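Storing Winter Clothes When the Weather Turns Warm

Updated 2018-12-13

Heavy clothing should be put away once daytime highs stay over 70 degrees. In low desert areas that point comes early in the year; in mountain towns it can be as late as June.

Wash or dry-clean every item first. Body oil and food stains attract moths and set over time. Air-dry knits flat and leave them out for one more day before packing.

Empty all pockets, close zippers and fasten snaps. Brush wool coats from the collar down, then check seams and linings. Repairs are easier to do now than in the fall.

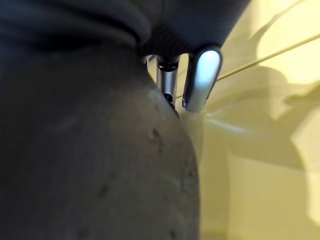 Fold sweaters and stack them with the heaviest at the bottom. Do not hang them, as the shoulders will stretch. Down jackets should be packed with room to spare. Vacuum bags are fine for fleece but will flatten down fill over a long season.

Boots need separate treatment:

1. Wipe off salt with a damp cloth and let the leather dry.
2. Apply a thin coat of conditioner.
3. Stuff the toes with plain paper and store the pair upright.

Keep bins in an indoor closet. A garage or attic gets too hot for glued soles and elastic. Label each bin on the short side with its contents.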